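When the Arm Forgot Where the Table Was
By Zuweira Darko
July

We use cookies to remember your reading preferences. Accept | Manage

So, my project this term was supposed to be about tidying. The plan was to have the arm pick up kitchen things and toy food from a table and put each one in a sensible spot, and I'd write up how often it managed. I did get some of that done (numbers further down), but most of this report ended up being about a fault that ate five weeks of my life, and I think it's the more useful thing to read if you're taking over the bench after me.

Quick background. The control software is called Nerell, which was written by the group before us, and the planner that sits on top of it is mine and Kwesi Fiadzo's. We named ours Cadley. Cadley looks at the wrist camera, picks a target and sends Nerell a position. Nerell does the moving. Easy!

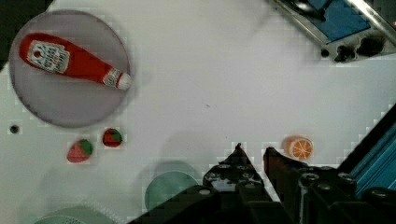 Wrist camera view with the fingers pointing toward the plate and the ketchup bottle.

The first sign of trouble was small. On a reach for one of the toy strawberries, the fingers closed on air, a thumb's width to the side. I blamed my own calibration, redid it, and it was fine for the rest of the afternoon. Next session, same thing, only worse. Then came the bad one: the arm went for a low target, came down too far and pressed the fingertips into the tabletop until the force limit tripped. No damage, but it made a horrible noise and I hit the stop button about a second after it had already stopped itself. (My reflexes are not a safety system, lesson learned.)

After that we put in a rule that one person always keeps a hand on the stop during any run, and we cut the speed way down. We also raised the lowest height the arm was allowed to reach, so it couldn't touch the table at all. That meant it couldn't grab anything flat either, but I wanted it harmless before I wanted it useful.
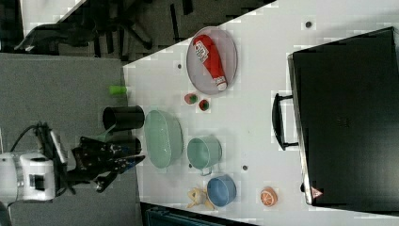 Then we went hunting. Kwesi was sure it was the camera mount working loose, and I was sure it was Cadley, so we each spent a week proving the other one wrong and both succeeded. The mount was tight. Cadley sent the right position every single time, I checked 918 logged commands to be certain. What finally cracked it was looking at the timestamps. After a restart, Nerell kept using the old camera-to-wrist offset for a while, then swapped to the new one partway through a session with no message at all. Any target picked before the swap and reached for after it was wrong by however much the two offsets differed. So my constant recalibrating was making it worse, argh.

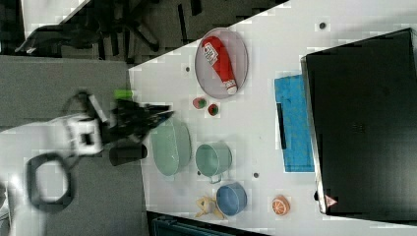
The arm reaching in over the table during a run.

The fix was 31 lines. Nerell now refuses to move until it has loaded the current offset, and Cadley throws away any target older than the last offset change. If the two disagree, the arm stays put and prints a warning you can't miss.

With that in, we ran 307 reaches at the slow speed and didn't get a single table strike. It still missed grasps, mostly on the round toys, which like to roll when one finger touches first. I haven't solved that and I'm not going to pretend I have. The lower height limit is back to the old value, but I left the speed alone and I'd ask whoever comes next to leave it alone too until they've done their own set of runs.

Things still on the list: the warning should go to the log as well as the screen, and somebody needs to test what happens if the camera drops out halfway through a reach. Kwesi has started on the second one and his notes are in the project folder.

1698 views | 31 shares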